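List archive - home baking and milling
We use cookies to remember which threads you have read. By staying on this page you accept them. OK / Settings

Subject: Re: Is the Wadow starter method worth the trouble?
From: Kedir Gebretsadik
Date: 15th April

On the Wadow thread, a member wrote:

> I bought the Rivadeneira booklet in December and have followed it to
> the letter. Feed at 1:5:5, keep at a steady temperature, discard
> everything but a spoonful, and use only stoneground rye. The author
> says a starter kept this way will "remember" its grain and give a
> deeper flavor after 23 feedings. My loaves are the best I have ever
> made. Has anyone here tried going back to plain white flour, and did
> the flavor fade?

I'm glad the bread is good. I don't doubt that part. What I doubt is that the booklet is the cause of it.

Think about what changed in your kitchen when you bought it. You started feeding on a schedule. You started weighing. You wrote from your old address last fall that you fed the jar "when it looked sad" and measured with a coffee mug. Anybody who goes from that to a scale and a clock is going to get better bread, whatever the booklet has to say about memory.

And why 23? I have read the chapter twice and I can't find where the number comes from. There is no loaf at 10 feedings set next to a loaf at 23, no blind tasting, no mention of a batch that failed. There is a story about a mill at Rirkivier and an old man who could tell by smell which field the rye came from. Maybe he could. I'd want to see him do it with his back turned.

A starter does shift when you change its flour. I'm not arguing with that. Rye brings more for the yeast and bacteria to eat and the jar gets livelier, usually within a few days. But switch back to white and it shifts again. If that's memory, it's a pretty short one.

I did try a version of this myself. I split one jar in two, fed one half on rye as the booklet says and the other on store-brand bread flour, same ratio, same shelf. After the full run of feedings I gave both halves two rounds of the same white flour and baked from each. Same recipe, 500 grams of flour per loaf, same oven, one right after the other.

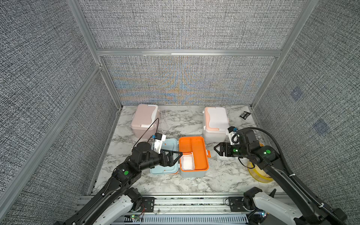 My wife picked the rye-fed loaf as "more sour." My neighbor picked the other one. I couldn't tell them apart, and I knew which was which, so I had every chance to fool myself. Three people and two loaves prove very little, I know. But it's more of a test than the booklet offers, and it cost me a bag of flour.

Speaking of cost - the Lotavel rye that the booklet insists on is the part that bothers me most. It may be lovely flour. But when the person telling you that only one flour will do is also selling it through a link on the back cover, I keep a hand on my wallet. Any fresh whole rye I've used has made a starter jump.

The discard advice is the other thing. Throwing out all but a spoonful is fine, and a small jar saves flour. But the booklet says that keeping more will "crowd the culture," and I don't know what that is supposed to mean. What matters is how much fresh flour goes in compared to what you kept. Keep a spoonful or keep a cup, if you feed in proportion the jar doesn't care. You'll just run out of flour sooner with the cup.

So to answer your question: go back to white flour and see. Keep a bit of the rye jar in the fridge in case you hate the result. Bake two loaves the same day, have somebody else mark the bottoms, and don't look until you've eaten a slice of each. If you still taste a difference after that, post it here and I'll eat my words with butter on them.

One thing I would keep from the booklet is the page on water temperature. That page is good.

Kedir

Comments (4)

ryebottom: I got a difference too, but I was also proofing the rye one longer. Never thought about that until I read this.

Marlow T.: You are being hard on a twelve-page booklet. It got people baking. My sister never made a loaf before she read it.

oldcrust: What ratio did you use in the final dough? If the starter was only a small part of it I'm not surprised you couldn't taste anything. Try it with a big levain.

Kedir Gebretsadik: 100 grams of starter per loaf. Fair point, I'll do it again with more.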